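FOR IMMEDIATE RELEASE
9 Oct 2022

Gradia Publishes First Results on Two-Armed Robots and Everyday Chores

Company says home use is still some way off, shop-floor sorting is closer

Gradia, which tests automation equipment for small manufacturers and appliance makers, today released the results of a study on whether two-armed robots are ready for ordinary household and shop-floor work. The short answer in the report is no for the home and partly for the shop.

The study, carried out at the company's Ostel laboratory, put two-armed systems through 401 trials of simple handling work. Most used plain colored blocks on a white tabletop. Blocks were picked up, set down, passed across and lined up against marks on the table. 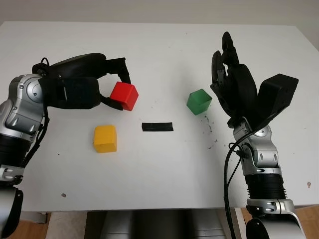

Gradia chose blocks as a stand-in for the things people most often ask a machine to handle, such as cups, jars, boxed parts and toys. A robot that drops a block or puts it down crooked will do worse with a glass, the report says.

"We get calls every week from people who want to know when a robot will empty the dishwasher," said Noreen Afridi, who directed the study. "I tell them to watch one move a block first. It can be done, and on a good run it looks easy. Then you shift the block a little and the next run fails."

Trials were divided between repeat runs, with every object in a known place, and changed runs, with objects moved before the start. In one set of 200 repeat runs, 20 ended in a failure. Changed runs failed more often, and most of those failures came at the moment of contact – a finger arriving too high, or pushing an object before closing on it.
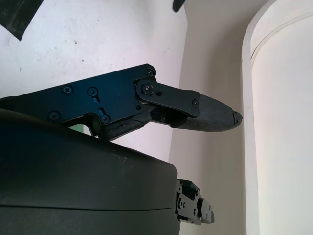
Wrist cameras helped in the last part of the reach, but the fingers themselves often blocked the view of the object. The report recommends that buyers ask suppliers how a system behaves when it loses sight of a part, and that they ask to see it happen.

For shop floors, the findings are more encouraging. Reinaldo Xavier, production manager at the parts supplier Evangelista, reviewed the results before release.

"Our bins are in the same spot every shift, so a lot of this doesn't worry me," Xavier said. "What I need is a machine that stops when it has a bad grip. I can send a person over. I can't use one that keeps going." 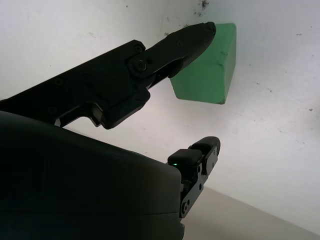
Gradia will begin a second round of tests in March under the name Jaditz. It will add soft items, including towels and bagged goods, and will run for 2 months. Kitchen tasks will be tried in a later round if the results support it.

The full report is available on request from the Gradia press office.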